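I played hockey for Javham for a long time, mostly badly and mostly at left back, and I still turn up on Saturdays with a flask and far too many opinions. So when Dagmar Beneš asked me to put something in the club newsletter about the state of our game, I said yes before she'd finished the sentence!

What I want to say is simple enough. We've let the small sports in this district go to sleep, hockey most of all, and we keep blaming the wrong things. People say it's the phones. People say it's the weather, or football, or that youngsters don't like running (have you ever watched youngsters in a playground?). I don't buy any of it. I think we stopped giving them somewhere to play, and then we acted surprised when they went elsewhere.

Look at Trenness. When I first played over there they had 3 teams and a proper crowd, and they'd beat us most years, and we hated them for it in a friendly sort of way. The old grass pitch went, then the bus that stopped beside it, then the teams, one after another. There were 287 of us squeezed along the touchline for the last derby and I can still hear the noise. Last December I went to see Trenness play their one remaining side and I could have shaken hands with everybody watching before half time.

Now, I know what's coming, because I hear it every time I bring this up. Money. Artificial turf costs a fortune, floodlights cost a fortune, and the hire at Ren has gone up again, so a junior side has to find £600 before anyone has hit a ball. All true. But the district found £2,908 for new signs at the sports ground, lovely signs, and I'd have swapped every one of them for a few more weeks of cheap evening slots for the under-twelves.

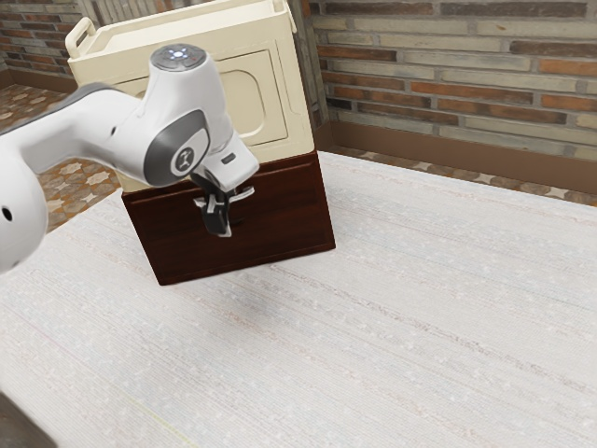
*A white robot arm and a two-tone cabinet, computer-rendered.*

Then there's coaching, and this is where I start to annoy my own side. We were spoiled. We had good players for years and assumed that good players would keep appearing, as if they grew behind the clubhouse. We never trained up enough coaches, and the ones we had were worn out by the time anyone thought to thank them. I was asked twice to take the juniors and I said no twice, so I'm as guilty as the rest (more, probably, as I only lived round the corner).

Dastia did it differently. They went into the schools with a bag of old sticks and a few cones, and they didn't care who could play and who couldn't. They lost heavily for several seasons and kept going. Last season they beat us on our own pitch with a team of teenagers I'd never heard of, and I stood there clapping through gritted teeth. What a goal that second one was, though!

I'd like us to copy them, shamelessly. Put the junior sessions first when the pitch times are handed out, and let the veterans have the late slot. I'm a veteran and I don't want the late slot, my knees seize up after eight o'clock, but I'll take it. And let's ask Trenness if they'd like to join their juniors with ours until they've enough for a team of their own. Some of our older members will choke on their tea at that. Let them!

I've told Dagmar I'll do the juniors this time if I'm asked again, so somebody had better find me a whistle.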